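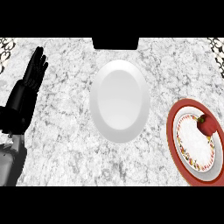

5 min read

Torkeo Stone Sealer, 1 litre
For marble, limestone and other thirsty benchtops

If you've got marble in the kitchen you'll already know the feeling. Somebody squeezes a lemon, wanders off to answer the phone, and by the time they're back there's a dull little ring where the juice sat. We've had marble in our own kitchen at Fodesberg for 13 years (the tail end of a renovation that went on much too long, but that's a story for another day) and we still wouldn't swap it for anything. It does like a bit of looking after, though, and that's where Torkeo comes in.

Torkeo is a water-based penetrating sealer. It soaks into the stone and settles in the pores, so oil, tea, red wine and beetroot juice sit on top for a good while before they get anywhere. You won't see a film or a shine once it's cured, and the colour of your stone stays as it was. If you're after the wet look, have a squiz at Ererora, our colour-enhancing sealer, which deepens greys and brings the veining forward quite a lot. Lovely on a dark stone, a bit much on a pale one in our opinion, but plenty of customers disagree with us and send very nice messages about it!

A word on etching

Please read this bit before you order, even if you're the sort who skips to the cart. A sealer slows down stains. It can't stop etching, the chalky mark that acid leaves on marble when it reacts with the surface itself. Lemon, vinegar, tomato, wine and most bathroom sprays will all do it, sealed or unsealed. A honed finish hides etching far better than a polished one, and a few marks over the years do blend into each other. If you have one that's really bothering you on a polished top, our Wu Polishing Powder and a damp felt pad will take out the light ones. Deep ones want a stonemason.

Does my bench need sealing?

Put a teaspoon of plain water on the stone, near the sink for preference, and leave it for 9 minutes. Wipe it up. If the stone underneath has gone darker, it's drinking and you should seal it. If it looks just the same as its neighbours, put the bottle back in the cupboard and try again in a few months. Do the test in two or three spots, as the patch by the cooktop and the patch under the fruit bowl can behave like two different slabs.

How to use it

Clean the bench with a pH-neutral stone cleaner and let it dry for 24 hours. Overnight really isn't enough in a humid kitchen, and sealing over damp stone can leave a cloudy bloom that's a nuisance to shift.

Try a small hidden area first.

Pour a little onto a lint-free cloth and work it over the surface in overlapping passes, doing a section you can comfortably reach. Leave it 13 minutes, topping up anywhere that looks dry. Then buff off every last bit with a clean dry cloth. Every last bit! Residue left behind turns tacky and you'll be cross with us.

Very porous stone will want a second coat once the first is buffed. Keep water and food off the bench for 24 hours afterwards, and don't put the kettle back early.

Everyday care

Warm water, a drop of stone cleaner and a soft cloth will do nearly everything. Use boards for chopping and trivets for anything off the stove. Felt dots under heavy platters and the feet of the mixer save a lot of fine scratches, particularly if you tend to slide things along instead of lifting them (guilty).

Details

Size: 1 litre, recyclable bottle with child-resistant cap
Finish: natural, no sheen
Suits: honed and polished marble, limestone, travertine, unglazed terracotta
Not for: glazed tile, laminate, engineered stone with a factory coating
Storage: cool, dry place, upright, keep from freezing
Product code: 1410

Delivery and returns

Orders leave our warehouse on weekdays. Unopened bottles can come back for a refund, and if you've opened one and it isn't right for your stone, ring us anyway and we'll see what we can sort out.

Still not sure? Send your stone questions to Wing-sze Pan on our customer desk, along with the name of the stone if you know it and whether it's honed or polished. If you don't know what it is, tell her the colour and how the water test went, and she can usually narrow it down from there.

Page updated 2026-10-04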